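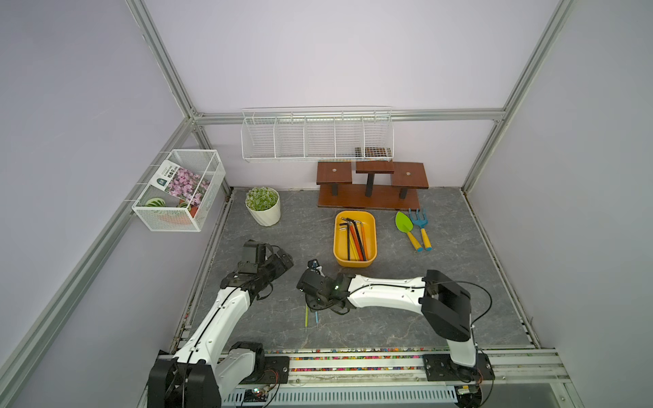 by Arkell

February 18, 2020

I have been meaning to write up how we keep the household computers in order, and after spending most of an evening hunting for the key to a word processor I paid good money for, I think the time has come. If you have moved to a new laptop lately you will know the feeling. The old one ran fine for years, you never gave its programs a thought, and then suddenly every one of them wants a code, an account and a password you made up long ago.

So, start with a list. Mine is a plain school notebook, and each program gets a page of its own with the name, the version, the email address I used to buy it, and where the key came from. I leave 2 blank lines under each one for renewals. The key itself goes in too if it came on a card or a sticker, copied in block capitals, with a line drawn through the zeros so I don't take them for the letter O (I have done that more than once, I'm sorry to say).

Next, print the receipt. Our photo program came from a little shop in Rurnent, and all they sent was an email that I would certainly have thrown out by May. A printed receipt can be folded and taped right onto the page. Watch out for trial versions as well - many run 60 days and then quietly ask for your card - and write the end date on the kitchen calendar the same day you install.

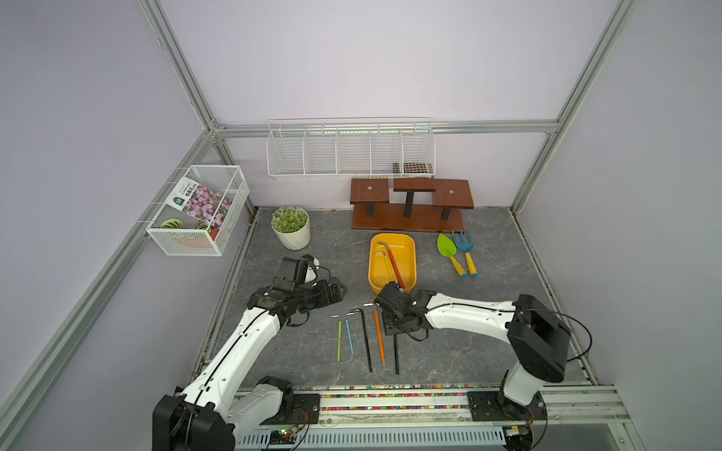
Installation discs and their sleeves want a dry spot out of the sun, and they do much better standing up than lying in a pile at the bottom of a drawer. I used an old shoe box for ages and had to tip the whole thing out every time. A white wire shelf with open compartments, like the one on the back wall here, would suit them nicely, with discs in one space, manuals in the next, and those stray charging cables rolled up and tucked in at the end. Label the sleeves in pencil, and keep marker pens off the discs themselves unless the pen is made for it.

Before you wipe an old computer, sign out of every program that lets you. Some will only run on 3 machines, and the one you gave to your nephew still counts until you release it. You'll usually find the button under Account or Help - do it while the old computer still turns on, and cross it off in the notebook when you're done.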